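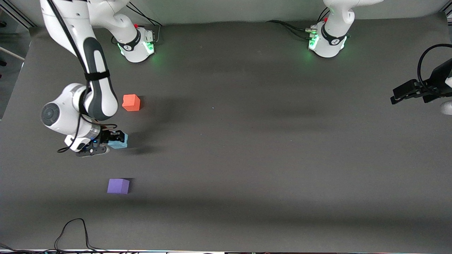
2 min read

My sister asked me in January whether she should hold off on a new dishwasher and wait for a robot. I told her to buy the dishwasher.

I work with two-armed setups at Pavden, and most of my day is foam cubes. Picking one up is fine. Foam forgives a bad grip, it doesn't chip, and every side is flat. A wet mug has none of that going for it.

Kusum Dwivedi keeps a list of kitchen jobs she'd like to try next. It has 47 lines, and I'd put money on two of them this year, both involving dry tea towels.

The cubes still matter. Lining up over a small block with the fingers open is the same problem as lining up over a spoon, minus the glare. 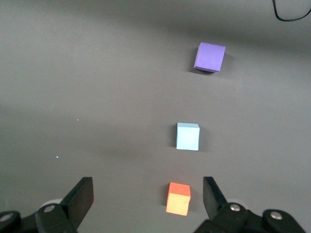 What I'd hand over now

Sorting parts of one size and colour into bins. Laundry can wait.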